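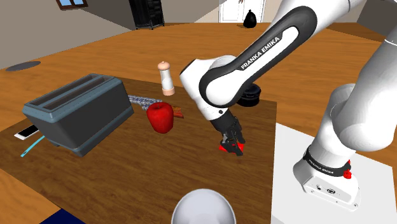
Consejos para ordenar la mesa de un brazo robótico, primero en el ordenador y después en el taller

En Kusunden compartimos el taller entre varias personas y cada hora de mesa tiene que reservarse. Por esto preparo en casa casi todo el trabajo del brazo, en simulación, y el martes llego al taller con las posiciones ya pensadas. Escribo aquí lo que me ha servido, para quien quiera montar algo parecido.

Empiece por la mesa. Yo medí la mía, una Urkby usada, con una cinta métrica normal y copié las medidas en el modelo. La altura es la medida más importante. Me equivoqué una vez en 26 milímetros y todas las posiciones de agarre quedaron demasiado altas; la pinza cerraba en el aire.

Ponga la base del brazo sobre una superficie propia, al lado de la mesa y no encima. Se gana sitio para los objetos, y en el taller real la mesa no recibe las vibraciones. Antes de atornillar, compruebe con un nivel las dos direcciones.

Use cosas de cocina. Al principio yo trabajaba con cubos de colores y aprendí poco. Una tostadora obliga a rodear un volumen grande, una manzana es redonda y no ofrece caras planas, y un molinillo de pimienta se cae si se toca por la parte alta. Mezcle tamaños. Si todo mide lo mismo, el programa de agarre parece mejor de lo que es.

No aleje los objetos altos sin mirar antes la escena desde el lado del brazo. El eslabón ancho tapa mucho más de lo que uno imagina cuando dibuja la mesa desde arriba.

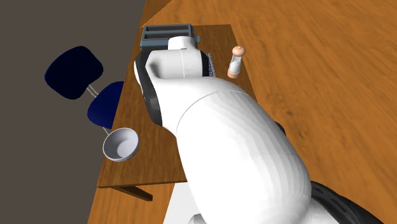 Imagen: Ambros Moser, taller Kusunden (simulación)

Desde esta vista el brazo cubre buena parte del centro de la mesa, y la pinza no se distingue. El cuenco claro queda libre cerca del borde, y también el recipiente con los extremos de color melocotón. Para una cámara fija en esta posición yo dejaría las piezas pequeñas en esas dos zonas. Otra solución es una segunda cámara cerca de la pinza, que es lo que uso para los objetos planos.

Añada también los muebles que están cerca. Una silla olvidada en el modelo no molesta a nadie hasta el día en que el codo del brazo pasa por allí. Mi costumbre es dibujar la silla un poco más grande de lo que es.

Los objetos planos merecen un capítulo aparte. Una tarjeta encima de una mesa es difícil: los dedos tienen que bajar casi hasta la madera y cualquier error de altura se paga. Estas cosas me han ayudado:

- Baje despacio en el último tramo. Yo hago la pausa a 43 milímetros de la mesa y desde allí reduzco la velocidad.
- Abra los dedos antes de bajar, nunca durante la bajada.
- Si la tarjeta descansa en parte sobre otra cosa, aproveche este borde levantado.
- Gire la pinza para que los dedos cierren sobre el lado corto. En el lado largo, la tarjeta se puede doblar.
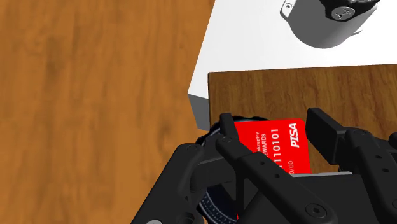

Con la cámara cercana conviene vigilar los reflejos. Los plásticos negros brillantes confunden a mi detector más que la veta de la madera, y la primera vez perdí una tarde buscando el fallo en otro sitio. Bajé la luz del modelo y el problema se hizo menor. En el taller hago lo mismo con un papel vegetal delante de la lámpara.

Guarde cada intento, también los malos. Tengo más de 400 grabados con Vidico, el pequeño programa que escribimos en el taller, y los nombro por objeto y por hora. Los intentos malos los miro a velocidad lenta, con un café, y apunto en una libreta en qué momento se movió la pieza.

Cuando pase a la mesa real, comience con el brazo a velocidad muy baja y con la mano cerca de la parada de emergencia. Retire las tazas. Los tornillos y las bridas los compro en Pichler, que abre hasta tarde; lleve siempre una bolsa de más, porque las bridas se gastan en el cableado con mucha facilidad.

En noviembre quiero probar con cubiertos. Las cucharas, me temo, serán lo peor.

Artículos relacionados
Cómo fijar una base pesada sin agujerear la mesa
Bridas, velcro o canaleta: ordenar los cables de un brazo
Papel vegetal y otras luces suaves para el taller
Medir una mesa vieja que no está a escuadra
Turnos y reservas en un taller compartido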